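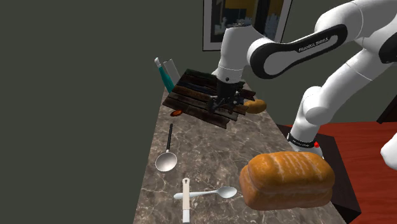
Chapter 7
What Counts as a Success?

Every spring the students in our robotics project course show their work to the rest of the department, and every spring somebody puts a number on a poster. The arm did the job 72 times out of a hundred. The new policy beat the old one. People nod and move on to the next poster.

This chapter is about why you should stop at that first poster and be difficult.

Let's start with a case. Two students, Areeba Yousafzai and Ehsan Siddiqui, spent one term on a project they called Kunau. The task sounds easy: a simulated arm in a simulated kitchen picks up a bread roll and leaves everything else on the counter alone. There was plenty to leave alone. A ladle, a white spoon, a big loaf and a rack of wooden slats all shared the same stretch of marble, and the roll sat right beside the rack. They ran 300 trials and reported 280 successes. Their write-up called the result "strong."

Read the number again and ask what it is a number of. In Kunau, a trial was marked a success if the roll ended up at least 3 centimeters above the counter when the clock ran out. That was the whole test. The script did not check where the gripper had been on the way. It did not check whether the slats had moved. If the arm had plowed through the rack and come up with the roll pinched by one corner, the script would have written down a 1.

Did that happen? The students couldn't say, and that bothers me more than a low score would have. They had saved the final height of the roll for each trial and thrown away the rest. Sylvie Pelletier, who was grading that term, asked them to rerun a batch and save everything. They then had to admit that they had been tuning the controller for weeks against a test they had written in one evening.

I don't tell this story to pick on two students. Their code was cleaner than most, and I have seen the same mistake in work by people with much longer résumés. A simulator makes it very easy to run a lot of trials, and a lot of trials feels like evidence. It is evidence about the simulator and the test you wrote. How much it says about bread, or about a kitchen, is a separate question, and you should expect to work for the answer.

You will hear three defenses of a thin test. The first is that everyone uses it, so results can be compared. Fair enough, but a shared bad test gives you a shared bad ranking. The second is that the test can be made stricter later. In my experience later means after the poster. The third is that you can tell by watching. Try it: watch twenty runs with a friend, score them separately, and compare sheets before you talk.

In Section 7.1 we write down a task in plain sentences before touching any code. Section 7.2 turns those sentences into checks, including checks on objects the robot was never meant to touch. Section 7.3 deals with trials that fail for dull reasons, such as a bad starting position, and who gets to throw them out. Section 7.4 comes back to Kunau with the full logs.

Before you go on

Find a success rate you have reported in this course, even an informal one. Write one sentence saying exactly what the computer or the person keeping score looked at. Then describe a run that would pass and that you would be embarrassed to show. Bring both to class.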